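Speaker notes – painting small armies for the club table
Ekrem Kocabaş, evening talk, Grarkside gaming club

Say hello, thank Luana Guerra for the invitation. Ask who has painted 28 mm cavalry before.
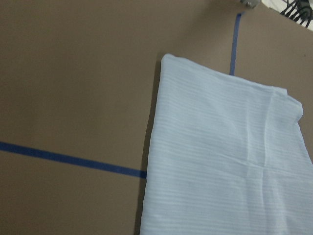
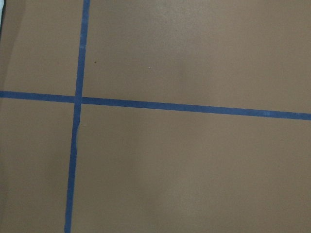
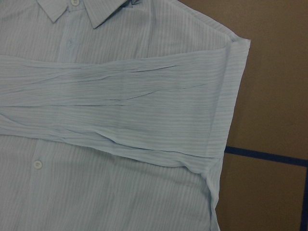 My subject tonight is how to finish a Napoleonic light cavalry regiment without losing heart. I started mine in February, with 5 horses only, and I wanted to learn on these before I opened the other boxes. Paint all the horses first, then the riders. For the ground we play on, I like a plain brown board with blue tape on it, because the tape makes the sections easy to see when you set up. Then remove it before the game – slowly, or the paint comes too.

Next, colour. Ehsan Sial mixes his own grey for the coats, and I will pass two of his hussars around. Please hold them by the base.

Pause for questions. Somebody will ask about cost: I paid 381 dollars for the whole regiment, paint included.

Last point, varnish. Two thin coats, one day between them.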